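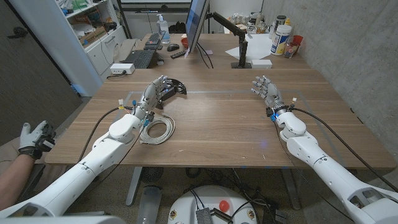 Both arms over the taped work area, with the cable coil under the left hand.

Dralent Glove Kit review: a term with the Fistlow robotics club

Posted Oct 23, 2021

The Dralent kit is a pair of sensor gloves for controlling robot hands. You put a glove on, strap the sensor unit across the back of your hand, and the robot hand copies what your fingers do. It costs £221 for the pair, without the arms or hands. Our club bought a set out of this year's equipment money because we are entering the cable-handling class at the Bulgate student competition in January, and our old method of typing in finger positions one at a time was too slow.

I have used the kit every week this term, mostly on the left side. What follows applies to the medium gloves with the standard straps. I have not tried the large ones.

Setting up

The first set-up took most of an evening. The printed guide covers the gloves well and says very little about matching them to a hand from another maker. We ended up editing the joint limits by hand in the settings file. Once that was saved, starting a session took about 10 minutes, and most of that is calibration: flat hand, fist, thumb to each finger, flat hand again.

The fabric part is thin and comfortable. The wrist strap is less good. Done up loosely it lets the sensor unit slide, and then the robot's thumb starts to drift. Done up tightly it leaves a mark. People with narrow wrists had more trouble than I did, and two of our members now wear a sweatband underneath.

Picking up cable

The Bulgate task uses a loose coil of cable and a few mounting parts. You have to move the coil without letting it unwind, so we have been practising with a coil of white cable on the desk inside a taped rectangle.
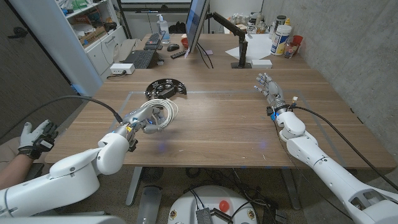

Left hand closed on the coil, right hand held open and clear.

Closing the hand is the easy part. The fingers follow yours with a slight delay, and after one session you stop noticing it. The hard part is knowing how firmly you are gripping. There is no feedback in the glove at all, so you judge it by watching the loops. New users squeeze too hard and push the top loops out of the stack. I still do it when I am tired.

Approach matters more than I expected. Coming straight down on the coil tends to flatten it against the desk. We get better results by bringing the fingers in from one side and closing slowly. We keep the right hand open and out of the way while the left is working, as the arms can foul each other's cables if both come to the middle.

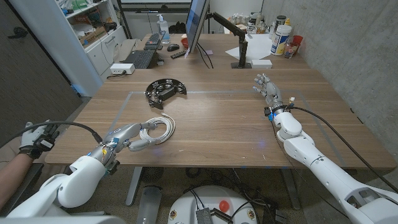

Left hand palm-down by the coil. The black curved bracket is on the far side of it.

The bracket is a different problem. It is flat and rigid, with a block on one side, and there is not much to get your fingers under. The glove reads a full grip well but small movements at the fingertips badly, and a thin part lying flat on a desk needs exactly those. We have started using the block as a handle. It works, though it puts the bracket down at an angle and someone has to correct it with the other hand.

Software

The Macedo control program is supplied with the kit. It is plain and does not crash much. You can record a session, play it back at half speed and trim it. I would like a way to rename recordings in bulk — we have 48 of them and they are all named by time. Playback on a second machine needs the same calibration file, and the guide does not mention it.

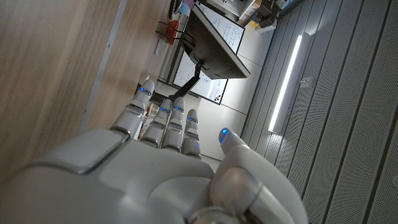
Calibration is the part of the kit I would most like Dralent to improve. A good one lasts a whole session. A bad one is hard to spot from the program, where every joint shows green regardless. We now check it on the robot itself before going near the desk: hand up, fingers apart, then bend one at a time. The small blue light near the tip of each finger makes it easier to follow, as you can watch five lights and see at once if one moves when it shouldn't. The thumb is usually the one that does. If it moves with the first finger, redo the calibration. The order we use is written up for new members and takes less time to run than the one in the guide.

Problems so far

One strap buckle cracked in the third week. Dralent sent a replacement free, and it came quickly. The gloves cannot go in the wash, only be wiped down, and with several people sharing they need it after every session. Cotton liners would help and should be in the box.

Would I buy it again?

For a club, yes. Nearly all our first-years could move the coil by the end of their second session, and none of them had used a robot arm before. For a single user working on small flat parts I would look for something with better fingertip tracking, or wait for the next version. Check the wrist size before ordering. The chart on the Dralent site runs large.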